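Progress report to the Langlois Fund: retiree health plan enrollment, Closcombe

Since January we have moved 1,632 of the county's 3,777 retirees onto the new health reimbursement accounts. The rest have received more than six letters each, a record even for us. Call volume suggests they were read, if not enjoyed. 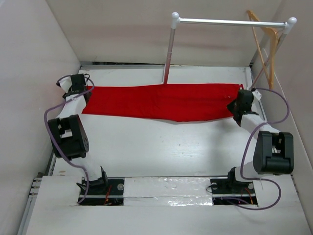

Benefits Transition Team, Closcombe County

Eltell delivered the claims portal four weeks late, then asked us to rate the experience. We did. Tredum's actuaries still owe us the revised cost estimate for spouses under 65, and we can't set next year's contribution without it.

We request that the second payment be released on schedule. The printing budget is gone.

Last updated: 29/03/2018
Contact us | Copyright Closcombe County | Back to top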